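Reviews > Workshop and Bench > Robotics kits

Renley hand-held gripper kit: a lot of money for two fingers and a promise

August 26, 2019

6 min read

Print this page | E-mail this page

The pitch from Renley goes like this. You don't need a robot to teach a robot. You buy the hand-held gripper, squeeze the handle, pick things up and put them down at your own kitchen table, and the recordings go off to a service called Idby, which turns them into something a robot arm can learn from. The kit costs $726. The arm is extra, obviously, and Renley doesn't sell one.

I've reviewed enough "teach by showing" products to be wary of that word "teach." Most of them record well and learn poorly. I bought this one at full price, used it for over 45 hours, and I'm still not sure who it is meant for.

Setup first. The box says 18 minutes. It took me most of an evening, and the printed guide was no help at all. It covers an older version of the handle, with the trigger lock on the other side, and the screen shots come from a phone app that has since been replaced. The pairing steps are on the Idby website, two menus down, under "Care." When I wrote to ask about this I got a polite reply telling me a new guide would be out in October.

Once it's running, the thing is pleasant enough to hold. The trigger has a smooth pull, and the jaw closes evenly on both sides. My wrist started complaining in the second long session, mainly from the weight out front, so I'd plan on short stints. Renley's own sample plan has you going for much longer than I could stand.

I skipped the foam blocks that come in the box. Every gripper on the market can pick up a foam block. Snack packets and pocket tissues are a better test. They're light, they slide, they're wrapped in slippery film, and they give when you squeeze. If a company tells me its product is ready for homes and small shops, that's the stuff I want to see it lift out of a bowl.

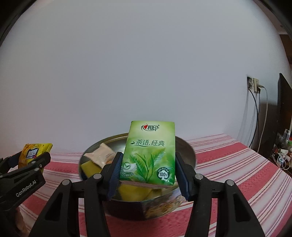

Ridged pads are the right choice for this kind of work, and I'll give any maker credit for using them over bare plastic. With a soft pack, the trick is to come in on the narrow sides and stop squeezing early. You learn that in a few minutes with your own hand on the trigger. Whether a robot learns it from your recordings is another matter, and here the Renley kit lets you down. It logs how far the jaw is open. It does not log how hard you're pressing. For a wooden block that hardly matters. For a pack of tissues it's most of the job, and the sales page slides right past it.

Flat packets lying against the bottom of a bowl were my other sore point. I could get them with the Renley by tipping them up against the side first, a move I do without thinking. In the Idby playback that shows up as a bit of dithering, and the service's "clean-up" step trimmed it out of several of my takes. So the one clever part of the motion was gone before any training began. You can turn clean-up off. The switch resets itself each time you log in.

Then there's the monthly charge. The first batch of uploads is free, after which you pay Idby by the recorded hour, and bad takes count. I had plenty of bad takes. There is no way to delete one before it's billed, only before it's used. I asked support to confirm that, because it seemed too mean to be true, and they confirmed it.

I also borrowed time on the Khaemba kit, which costs more and looks worse. The handle is bulky and the trigger squeaks. But it stores everything on your own computer in plain files, it has a basic pressure reading, and the manual matches what's in the box. I would take it over the Renley for anything soft or wrapped. For hard objects of a decent size, the Renley is lighter and quicker to work with, and I can see a school lab getting some use from it.

Spare pads come through Parkinis, who were quick to ship. They're sold only in sets of 6, even though you need two at a time.

What would change my mind? A pressure log, a delete button that means it, and one full demonstration by the company of a robot doing a household job it learned from these recordings, start to finish, with no cuts. I've asked for that last one twice. Both times they sent me a link to the same promo clip.

Verdict: decent handle, weak service. Wait for the next version, or rent one for a week if you can find somebody who will let you.

Print this page | E-mail this page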